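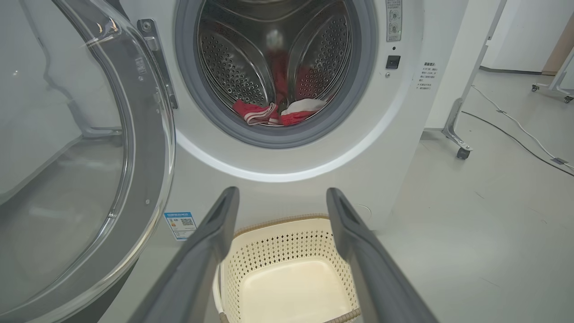

Photo: Hidayah Teoh

Card payment settled twice, but customer was charged only once

Asked by Gangadharan Kaimal, May 28, 2014

Hello all. I run a small shop and take cards with a Triva terminal. My processor is Wijaya. In the daily report I see one sale of $316 two times, with the same last four digits and the same approval code. The customer checked her account and says she was charged one time only. My bank deposit for that day also looks like it has only one of them – but the fees were taken out before the deposit, so it is hard for me to be sure.

Do I have to refund one of the two? I am afraid that if I press refund, she will receive money back for a sale she really made. The batch number is 2356, if this is useful.

2 answers

Retno Oei
Please do not refund yet. The same approval code on both lines usually means there was one authorization, and the terminal sent the record again when the batch was closed. I had this in March, when our line dropped in the middle of closing.

What I would do is the following. Print the batch total from the terminal itself, not from the web report. Then compare it with the gross amount in the settlement file, before fees. If the gross amount is $316 lower than the web report, the second line was rejected as a duplicate and you owe nothing to the customer. If the gross amount includes both, call the processor and ask them to reverse the second one. They will want the batch number and the approval code. A reversal by them is cleaner than a refund by you, because with a refund you may pay the fee again.

Also please write down the name of the person you speak to. I forgot this and had to explain everything from the beginning.

Lyle Halvorsen
just refund it, if she complains you can charge again. we had one for 900 and did it like that, no problem

Comment from Gangadharan Kaimal
Thank you, Retno. The gross amount has only one sale in it, so I leave it as it is. I will still ask Wijaya why the report shows both lines.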